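**26 Apr 2018** - plug bench, grasp planner and the new force gate

Eluned Morgan and I finally got the Lukáč planner talking to the new force gate this morning, after rather a lot of tea and a silly mix-up over which arm's frame the wrench was published in (mine, sorry!). The two-arm routine now waits for both wrist cameras to agree on the connector pose before it closes the gap, and I must say it feels much calmer to watch.

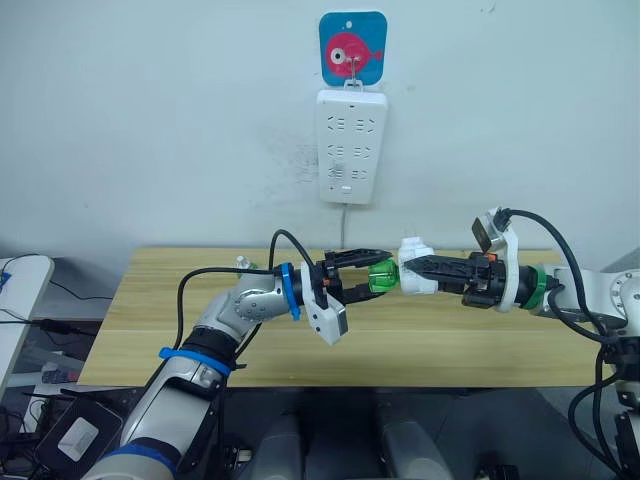
I've left the timeout at 456 ms for now, though Eluned would like it shorter, and she may well be right. The replay log from Gunholm has 361 grasp attempts in it, and 270 of those get through the gate with the present threshold - better than I dared hope, but the rest want looking at one by one before we touch anything else.

The other job is the wrist view near the wall. White plastic on an off-white wall is a misery for the segmenter, and the mask keeps spilling over the edge, so I'm trying the depth edges first and colour second.
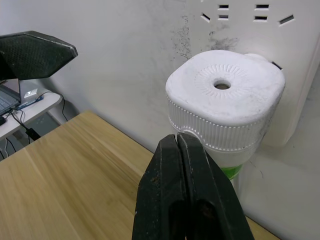

*Wrist view, fingers closed, white appliance against the power strip.*

Still to do: merge the Rurance branch, and ask Solberg about the clock drift before June.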